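Notes from the Ferkby open day

I went to the Ferkby open day mostly to see the kitchen manipulation work, which I had only read about in their short write-ups. The lab takes up half a floor above a print shop, and the signs from the parking lot were good enough that I arrived early. Coffee was available. The first talk began at ten.

Stavros Rallis opened with the hardware side. Their arm is a secondhand seven-joint unit with a parallel gripper from Zivimex, and he spent most of his slot on backlash in the wrist. He had a plot of repeatability against hours run, with a clear knee in it at the point where they changed the grease. I asked whether the knee moved with payload. He said they had not tested that and wrote it down.

Afia Quartey took the second slot, on simulation. Her group trains and checks policies in rendered kitchens before anything is tried on the arm. The current set holds 54 layouts, generated from a smaller number of base plans by swapping surfaces, appliances and counter shapes. Each run is recorded from a virtual wrist camera, and she stepped through several of them at low speed on the big screen, stopping whenever somebody had a question.

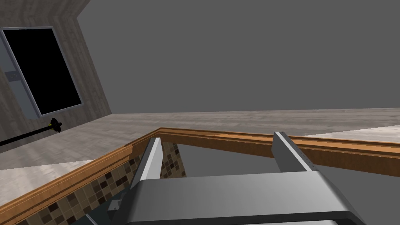

My own interest is in wrist views and what a policy can get out of them. In most published work the wrist camera is treated as a close-range helper, useful in the last few inches before contact and ignored the rest of the time. Quartey's position is that it carries enough to plan the approach as well, provided the fingers stay in view as a fixed reference. I can see the argument. With the gripper open, both fingers stand up against the counter, and the wooden trim runs past them, turns a corner behind the left one and carries on to the right. That is a strong cue for orientation. The marble-like top gives much less, being light gray and streaky over a large area. The black rod with the ridged knob lying on it is easy to pick out by comparison. I would expect trouble from the tall black glass panel on the left in a real kitchen, where it would pick up reflections. The render shows none.

I put that last point to her and she agreed. Reflections are on their list, after contact friction. They have 1263 recorded runs so far, and she would sooner fix friction and replay those than add a new rendering option and start over. Wian Masilela, who maintains the replay tool, said a full pass takes nearly 95 minutes on their machine. That is shorter than I had guessed.

The hardware demo after lunch was brief. The arm picked a sponge off a bench and put it in a tray, 2 times out of three. On the miss it closed early and pushed the sponge sideways. Rallis suspected the depth offset and did not try to talk around it.

Parts I still want to follow up – whether the trim profile is varied between layouts, and how the camera mount was calibrated against the rendered one. Masilela has promised me the calibration notes.

Filed under: Robotics, Site visits, Simulation
Contact | © Iason Bakalis | Back to top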